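Filed under: Venue Notes / Seating and Ticketing

Nov 24, 2018

Seat map work for the Cindthorpe hall. The old Serrano chart shows 400 seats on the floor for end-stage concerts. Walked it with the tape again and I get fewer. Row spacing on the chart is too tight for the aisle the fire office wants at the back.

Tried the floor at 300 chairs. Fits, but the mixing desk blocks the view from the last two rows on the left. Marked those as obstructed in Prullora and held them off sale for now.
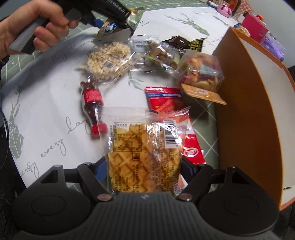 Side balcony next. Chart and ticket file agree on 225, so left it alone. Section letters do not match the signs on the stairs -- signs say E, file says F. Changed the file. Reprinting signs takes until February.

Exported the new map and loaded it on the test page. Price colors came through wrong for 33 seats, all in the same block. Reloaded, same result. Sent the file to Sollness.

To do: recheck wheelchair spaces by door 2.

Comments (2)

The F sign by the bar is wrong too, check that one.

Same color problem here last month. Delete the block and draw it again, editing it did nothing.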